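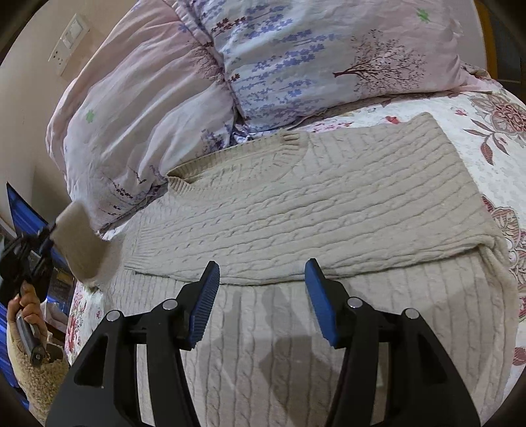

人物访谈 | 软件与控制

十二月 文/本刊记者

叠毛衣这件事,Fotini Psarras 的组已经做了大半年。她在 Florari 负责策略软件,手下两个工程师,一个管感知,一个管控制。采访约在周三下午,她迟到了,进门先找插座,电脑快没电了。

“先说毛衣吧,大家都问毛衣。”

为什么难?她答得很快:厚,软,有纹路。麻花纹的针织衫铺在床上,竖着一条条,感知模块最早把纹路当成褶皱,规划器就想去“抚平”它,在衣服正中间来回蹭。“蹭了两天我们才看明白。日志里全是抚平、抚平、抚平。”

后来的改法不复杂。褶皱检测不再只看边缘强度,加了一个周期性的判断:间隔规则的,先当作织法。间隔乱的,才算褶。她说这一行逻辑前后争了很久,控制那边嫌它慢,感知那边嫌它土。

“土就土吧,能用。”

还有底下那层。床单上全是花,枕套上也是花,浅色毛衣放上去,分割出来的轮廓常常带着一块花瓣。她翻出一段标注给我看,袖口旁边多长出一小片红色。“你看,这就是第三只袖子。”组里没有换床品,标注时遇到花纹密的地方多看一遍,训练时再把背景打散重拼。

说到数据,她坐直了一点。

采集用手持夹爪,人拿着做,一手一个。一只把袖子提起来,捏成一卷,另一只张开着,等在下面那层的上方。她最在意的就是“等”。早期版本的策略学不会等,两只手各走各的,袖子还没过来,另一只已经夹下去了,夹一把空气,或者夹住不该夹的那层。

“人叠衣服的时候,有一只手经常是闲着的。闲着也是动作。我们一开始把静止的片段全裁掉了,觉得浪费嘛,结果把最要紧的给裁没了。”

裁剪脚本是谁写的?她笑。“我写的。”

现在静止片段全部保留,只在时间戳对不齐时才丢。对齐是另一笔账。两只夹爪各有各的时钟,Stostcombe 那边的场地网络又差,校时经常断。她让同事写了个小工具,内部叫 Simer,录制开始前让两只夹爪对着开合一次,用这个动作去对时间。开合两次更稳,但是采集的人嫌烦,常常忘。

我问忘了怎么办。

“忘了就重录。没有别的办法,补不回来的。”

重录的量不小。最近一批 800 条,筛下来有 23 条两侧轨迹对不上,整条扔掉。她觉得这个比例可以接受,工程师觉得不行,还在吵。

控制这头,问题在高度。夹爪停在织物上方,差一点就蹭到,蹭到就带起一个角。指尖的软垫有纹,勾针织物很厉害。早先规划器给的是末端位置,一个点,一条线,过去就完了。现在改成给一个区间,贴近布面时速度压下来,接触靠夹爪开合的反馈来判。她在白板上画了个漏斗,又擦掉了,说画得不对,重画了一个差不多的。

“厚毛衣有两层的时候,上层边缘到下层有个台阶。镜头是鱼眼的,四周弯得厉害,离得近的纹路显得特别大,深度估计到那儿就飘。我们以前老怀疑是标定坏了,重标了好多次。”

标定没坏?

“没坏。是训练数据里近处的样本太少。白标了。”

去年他们试过用 Keskinen 的仿真环境生成布料,她评价不高也不低。薄的T恤可以,垂下来的样子像。针织的不行,仿真里袖子捏成一卷之后松开,会弹回去,“像橡皮管”。眼下仿真只拿来测规划器会不会死循环,不进训练集。她说明年可能再看看,也可能不看,要看谁有空。

中间她接了个电话,讲的是硬盘。挂了以后忘了刚才说到哪,我提醒她说到仿真,她说仿真说完了,说影子。

影子?

夹爪张开的时候,两根手指的影子会落在布上,深的,边界清楚。有一版模型把影子当成了领口。她们查了很久,因为只在浅色衣服上出错,深色的一件都没事。处理办法是给图像里夹爪自身做遮罩,连影子可能落到的区域也降权。降多少?“试出来的。没有公式,你别写有公式。”

问她接下来做什么,她说先把代码理了。裁剪、对齐、遮罩三个脚本目前是三个人三种写法,参数散在各处,有的写死在函数里,有的在一张表格上,表格还有两个版本。新来的人要花好几天才跑得通一遍。她想合成一条流水线,配置放在一个文件里,录完就能看到哪条不合格,当场重录,省得回来才发现。

“这个不好发文章,可是不做不行,再不做我自已都看不懂了。”

叠完的标准也没定。边对齐算不算?袖子藏进去算不算?目前评估靠人看,打通过或不通过,两个人意见不一样就再找一个。她想做自动评分,做了一版,看轮廓接近不接近矩形。有一件团成一团的毛衣,从上面看刚好方方的,得了高分。

那版下线了。

电脑还剩一点电,她又打开一段录像看袖子翻过来的地方,拖回去,再看一遍,说这里手腕转得太早,晚上要跟同事讲。然后收线,走了,充电器落在桌上,后来托人送了过去。

联系编辑部 | 版权所有 未经许可请勿转载 | 返回顶部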